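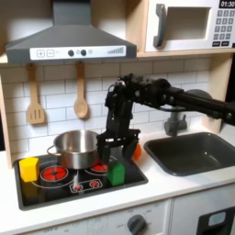

4.2 Picking a task we could finish in one semester

Our class project had one rule from the start, which was that every team had to collect its own demonstrations and train on nothing else. Euan Crichton and I took the kitchen station because no other team wanted it (the sink makes everything harder). We settled on short pick-and-place tasks, things like "put the green block in the pot," and wrote down the start position before each run. What we didn't plan for was how much the gripper covers up. With the fingers open over the back right part of the stove, as in the view at the top of this section, the little orange object behind them is half gone, and the pot is covering up a burner on top of that. I kept thinking of it as a grasping problem for the first few weeks. Then I started going through our recordings one at a time and changed my mind.

We ended up with 499 demonstrations and kept 399 of them. The ones we threw out were mostly my fault, I let go of the controls too early a lot! Euan was much more patient on the controls, and you can tell his runs from mine just by how smooth the last part of the reach is. We talked about only training on his, but Catherine Cowie, who taught the lab section, thought the mix would be good for the policy, so mine stayed in.

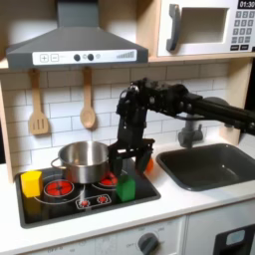
The Verkeo policy is the small one we trained first, and its main trouble was deciding which object we meant. If two things sat close together from the camera's side, it would drift to a spot between them and close on air. Look at how the open jaws sit above both the green block and the orange object here, while the yellow block is way over at the front left corner with lots of space to itself. We tried both layouts, crowded and spread out, 20 trials each. In the spread-out one Verkeo missed 8 times, and in the crowded one it was bad enough that we stopped arguing about whether clutter mattered. I should say we only moved things by hand between trials, so the spacing wasn't perfectly repeatable, and I wouldn't lean too hard on small differences.

For the final version (we called it Clanberg, after a long night and not much thought) we changed where the arm waits before a trial. The old start had the gripper hovering over the counter, and the first camera image already had stuff hidden in it. The new start parks the arm off to the right so the policy gets one good look first. Figure 3 shows a view with the gripper over by the sink.

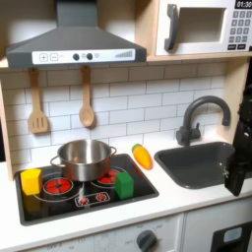 Figure 3. Gripper beside the sink, with the two blocks on the stove and the carrot on the counter in view.

Parking the arm costs a bit of time on every run, and Euan still thinks we should have added a second camera and left the start alone. He may be right. We had the one mount, though, and by April there was a line for the station every Monday, so we went with the change we could make in an afternoon. The grasping code is the same in both versions. We also didn't retrain the part that reads the instruction, so any mix-up between "yellow" and "green" carries over from Verkeo, and those errors are counted separately in the next section.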